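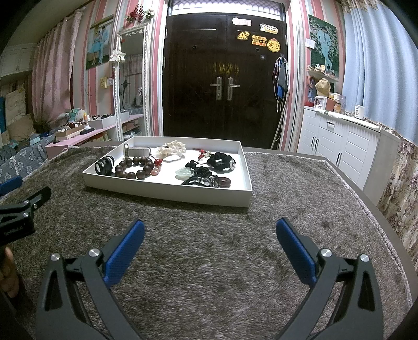
The man who tests household robots for a living still sorts his own drawers. "Badly," he says. "I have a doctorate and a shoebox full of chargers."

He works at Esusel, a small firm in Ginthorpe that spends its days finding out which chores a machine can be trusted with. I came with one question, whether anything on the market can tidy a bedroom yet, and he answered it before I had my coat off. "No. Do you want coffee?"

The longer answer involves hair ties. A box or a mug holds its shape while you reach for it. A hair tie is a different shape every time it's put down, and it likes company. "You go in for one and come out with a necklace," he says. "My daughter is nine and can fix that without looking up from the TV. We are 3419 attempts in and I wouldn't let our system near her things."

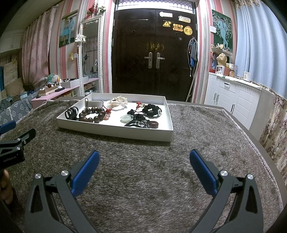
Beads he finds almost friendly, at least the big ones. Cord is the enemy, with anything see-through a close second, and a soft surface underneath makes it all worse. "Fingers sink in, cloth comes up with the prize. In February we had a run where the arm picked up the tablecloth 122 times. Very consistent. I nearly put it in the brochure."

I mentioned the Kocsis, the home helper that went on sale in Vescombe this spring and is said to handle "everyday clutter." He was polite about it for a good four seconds. "It handles socks. One sock, on a hard floor. I've seen it do that and it was lovely."

So when? He gives it longer than the salespeople do and declines to name a year, having named one before. Shop shelves will come first, he thinks - same boxes, same places, decent lighting. Jewelry trays can wait.

His own budget for the next round is 600 hours of practice, most of it on things that cost less than a sandwich. He walked me out past his desk, where the shoebox was.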